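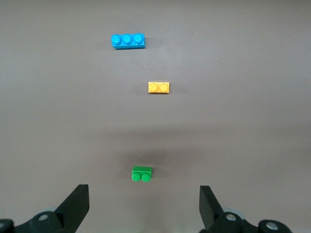

Home News Reviews Interviews Contact
Search this site Search

Uchenna Osagie spent most of February comparing 2 grippers for Suleo, a small automation shop in Sendton. Both have flat black fingers and a camera at the wrist. She ran each one through 100 picks of toy bricks before moving on to anything else.

"Bricks are cheap and the sizes are known," Osagie said. "If a finger is off by a little, you find out on the one-by-two."

She logged 316 attempts in all. The Odukoya gripper was faster to close. The Siltberg held its position better – she had to recalibrate it only once.
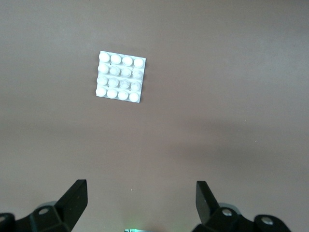 Photo: Suleo

The white tray with the domed top was harder to settle. "You can take it by the rim or try for the sides, and the two controllers don't agree," she said. "I also wanted to see how the camera deals with white domes next to frosted ones."

Osagie hasn't picked a winner. She wants to swap the controllers first and repeat the brick runs.

"The arm is fine," she said. "I'd like a softer fingertip."

Recent interviews
Wrist cameras on a small budget
Choosing a first arm
Six months with one controller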